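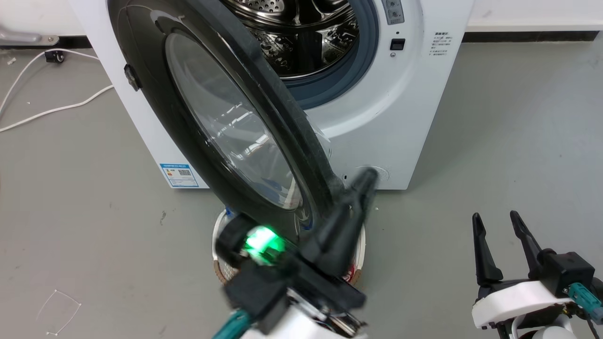
Una lectora de Willcombe nos escribió en enero que su lavadora olía a sótano, que ya había probado dos detergentes y que el técnico le cobró 79 euros por decirle que dejara la puerta abierta. Le pareció caro. El consejo, sin embargo, era bueno.

Las lavadoras de carga frontal cierran de forma hermética, y el agua que queda en el pliegue inferior de la goma no tiene por dónde salir. Si además se lava casi siempre en frío, los restos de detergente se acumulan y aparece el olor. Después vienen los puntos negros, que ya no se quitan con un trapo.

La goma se limpia separando el pliegue con los dedos y pasando un paño húmedo por toda la vuelta. Suelen salir pelusas, horquillas y alguna moneda. El cristal de la puerta también acumula una película de jabón en la parte baja, justo donde apoya contra la junta.

El filtro es lo que más se olvida. En muchos modelos está abajo a la derecha, detrás de una tapa redonda, y conviene abrirlo con la máquina desenchufada, una bandeja plana y una toalla vieja en el suelo. En el taller Niskanen revisaron 112 lavadoras el año pasado; en 13 de ellas la avería era un filtro atascado — un calcetín de niño, en el peor caso.

Queda el cesto. Mucha gente lo deja delante de la máquina y mete en él la ropa húmeda mientras espera para tender. Uno con agujeros ventila mejor, aunque tampoco hace milagros si la colada pasa allí la noche. Los redondos de Rulano caben debajo de la puerta abierta de casi cualquier lavadora y permiten vaciar el tambor sin recoger prendas del suelo.

Una vez al mes, un ciclo a 60 grados con el tambor vacío. El resto del tiempo, puerta entornada y cajetín del detergente a medio sacar.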